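3.2 Collection of family items

The Lakora cemetery register lists 360 plots, many with no record beyond a surname and a year. To fill these gaps, we asked families in Troltville to lend letters, funeral cards and portraits for scanning. Requests went out by mail in September, and 40 households replied. 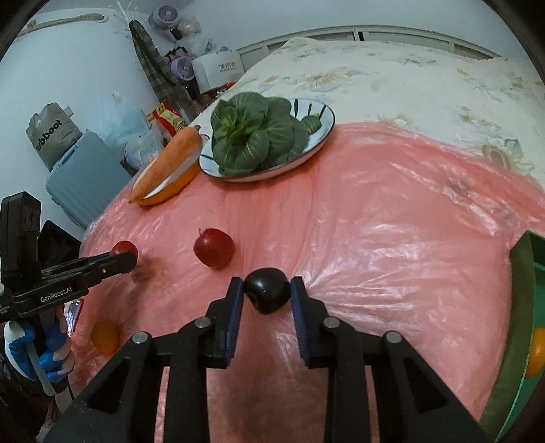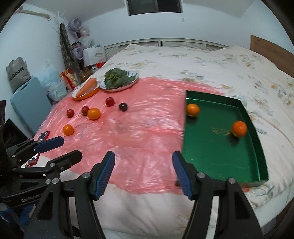

Figure 2. Small round fruits and two-fingered hand-held grippers with blue pads, in two views.

Each household was given one appointment at the Vuorinen reading room. Items were scanned on both sides, described on a one-page form and handed back the same day. Owners could limit public use of any item — 14 of them did so, mostly for letters.

Scans were then matched to plots by name and date of death. Where two people shared a name, we checked the burial ledger from Ollulura, which also gives the next of kin. This settled all but 29 items. Those remain in the archive under the family name only and are left out of the counts in Section 4. Spelling was kept as written on the item, with the register form added in a second field.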